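Zimico 80 Field Scope – rental and purchase

The Zimico 80 is the spotting scope we send out on most of our guided birding trips. It has an 80 mm objective, an angled eyepiece and a rubber-coated body that stands up well to being carried in and out of vans all week. Guests can rent one for the length of their trip or buy one to keep.

The angled eyepiece suits mixed groups. Set the tripod for the shortest person and everyone else can bend a little. If you wear glasses, twist the eyecup all the way down before you look through it. Focus is a single large ring that you can turn with gloves on.
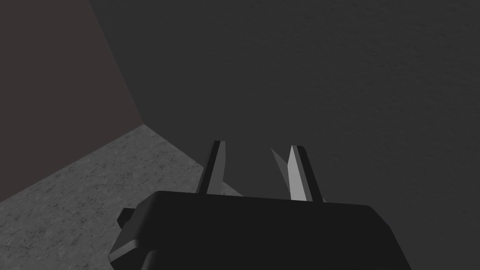 Rarska Birding Trips

What comes with a rental: scope, stay-on cover, tripod with fluid head, lens cloth and a shoulder strap. The strap goes on the tripod, not the scope. Scope and tripod together weigh roughly 9 pounds, so try carrying the set before you settle on it for the longer marsh walks. A lighter tripod is available on request, but it shakes in wind.

Rental is $200 per trip, with a refundable deposit taken at booking. Two guests may share one scope at no extra charge. Rentals are picked up from your guide on the first evening and handed back at the last breakfast.

We have 2 scopes set aside for the May wetlands trip and they usually go early. Please ask for one when you send in your trip form – we can't always add gear once the group has left.

Phone adapters are sold separately. Tell us your phone model when you order, as the cases vary.

For rentals, write to Sorcha Brennan at the equipment desk. For repairs and used scopes, ask for Marius Jitaru. Messages are answered in the order they come in, and replies are slower while trips are out.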